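Kanow Tiered Cake Stand Hire

Four tiers in white enamelled steel, suitable for a cut cake or up to 59 cupcakes. The centre pole unscrews for transport. Pick up from our Bramville shop after 4 pm.
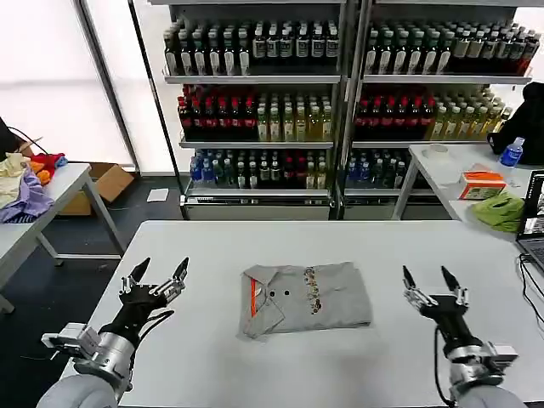
Tuncer Hire
Catering equipment desk, Skustadville

Hire covers one weekend. Please return the stand rinsed and dried, with all 8 rubber feet. Delivery is extra outside Bramville. Matching cake knife available on request.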